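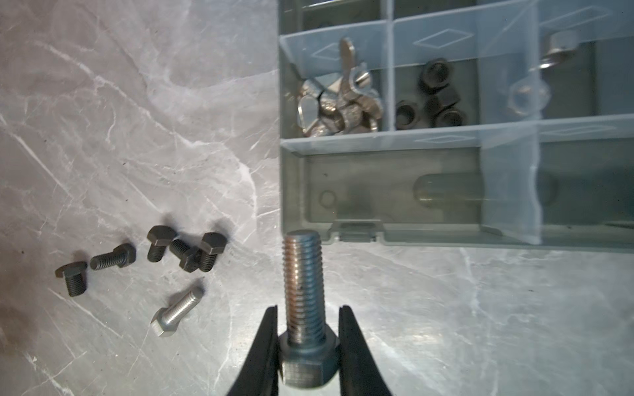
Large zinc-plated hex bolt with small black and silver hex-head bolts on a gray marble surface.

Darkport Hardware Help Pages
Sorting and Storing Loose Bolts: Frequently Asked Questions
Last updated 17/12/2023

I have a coffee can full of mixed bolts. Where do I start?

Tip out a small amount at a time, a handful or so. Spread it on a flat, hard surface with good light. Pull out anything that isn't a bolt, screw, nut or washer and put it aside. Then separate by finish, and after that by diameter. Length comes last.

Why sort by finish first?

It's the fastest split you can make by eye. Black bolts and silver bolts separate in seconds, and you usually want matching ones on a visible job anyway. Keep in mind that finish doesn't tell you the strength of a bolt or whether it's suitable for outdoor use. If you need to know that, look for markings on the head or go back to the original package.

What kind of surface works best?

Anything smooth and level that contrasts with the parts. Light gray is good for black hardware. Small silver parts are harder to see on it, so move your lamp down to one side and look for the shadows. Put a towel under the box if you're worried about scratching a counter.

How do I tell two similar sizes apart?

Try a nut you already know the size of. It should spin on by hand for several turns. If it binds after one turn, stop – either the diameter or the thread pitch is wrong. A thread gauge is better if you do this often. Ours is listed under item 691 in the catalog.

How is bolt length measured?

For a hex bolt, from the underside of the head to the tip. The head isn't included. Flat-head screws that sit flush are measured with the head included.

My large bolts don't fit the compartments. What should I do?

Take out a divider if your box allows it, or store them separately. Don't force the lid down on them. A bent lid leaves a gap and the small washers will travel from one compartment to the next.
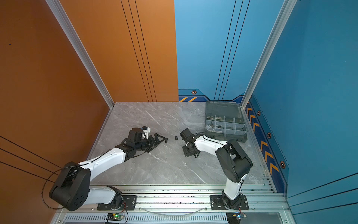 For most garages, one compartment box for small hardware and one open bin for the big pieces is enough. The Zornell bin holds 134 of our standard large hex bolts, but it gets heavy well before that, so we suggest keeping it on a low shelf.

Should nuts and washers go in with the bolts?

That's up to you. Keeping them together saves time if you always use them as a set. Keeping them apart makes it easier to see when you're running low. We store ours apart in the shop.

Clear box or tinted box?

Both work. With a clear box you can read the contents from across the bench. Tinted plastic such as the Akska range is still see-through enough up close, but it helps to label the lid.

What should I write on the labels?

Diameter, thread pitch and length, in that order. Add the finish if you keep more than one. Use a paint marker or label tape, as regular marker rubs off plastic.

How long does it take?

We did a 400-piece mixed lot in December and it took 2 hours, including labels. Your first one will be slower.

What about rusty or damaged bolts?

Light surface rust can be brushed off. Anything with flattened threads, a rounded head or a bend in the shank should go in the scrap metal.

Do you sell replacement dividers?

Yes, for the Zornell and Akska boxes. We don't carry dividers for the older Goh boxes anymore, but the store desk can check whether a current size fits. Bring the box with you, or one of its dividers.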